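Plokora Thin Cord in Yellow: my new favorite thing in the craft drawer

I have been through a lot of cord. Waxed cotton, cheap poly twine, that slippery stuff that comes wrapped around garden furniture when it's delivered... I tie knots most evenings, mainly small decorative ones for key fobs, bag pulls and bookmarks, and I teach a beginner group one evening a month. So when Sneha Malhotra from the group handed me a few yards of her Plokora to try, I went home, tied three things with it and ordered a spool before bed.

Mine is the thin one in yellow, 50 yards on a cardboard spool. It comes in other colors (there's a very nice brick red), but for learning and teaching I'll always push people toward yellow. You can see which strand goes over and which goes under, even in bad evening light, and when you drop an offcut you find it again. My old charcoal cord used to vanish into the rug for weeks.

The first thing I noticed was how it behaves when you lay it down. Some cords come off the spool with so much memory that they spring back into a coil the moment you let go, and you end up pinning everything to a cork board. With this one I pulled off an arm's length, ran it through my fingers a couple of times and it calmed right down. I could make a curve on the floor, go get my tea, and the curve was still there. I do nearly all my planning on the floor, by the way. A table is never big enough once you get past the simple shapes, and plain boards make a good background for working out your crossings.

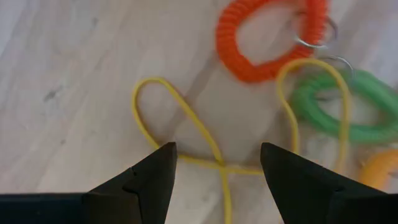
The loops stay round, too. With stiffer cord I tend to get a kink right at the tip of a loop, and once it's there it's there for good. I've tied and untied the same practice piece at least 9 times now and I can't find a single flattened spot. Loose bows, double loops, a little clover knot that I'm ridiculously proud of - all of it came apart again without a needle or bad language.

It tightens well, with one warning. Because it's thin, a small knot pulled down hard becomes a very small knot. Do your shaping while everything is still loose, work the slack through bit by bit, and only then give it a proper pull. Flurina Hollenstein, who has been tying far longer than I have, says to stop just before you think it's done, and with this cord I agree completely.

Now for the grumbles, and there are only a few. The ends fray quickly. I dab on a bit of clear glue before I cut and that takes care of it, but I do wish the spool came with something on it to hold the loose end, even a slit in the cardboard. Mine unrolled itself in my bag and I spent a good half hour getting it back. The thin size is also too fine for anything that carries weight. I wouldn't hang a plant from it.

I did try the Betadari cord next to it, mostly out of curiosity. It's a bit smoother and the color is deeper, but it slides so much that my loops kept shrinking while I was busy with the other side. Great for beading, I'd guess! For knots I'd take the Plokora every time.

If you're buying for a group, there's a 275-yard spool that works out much cheaper per yard. I'm getting one before September, when the beginners start again, and maybe the brick red as well so they can practice with two colors.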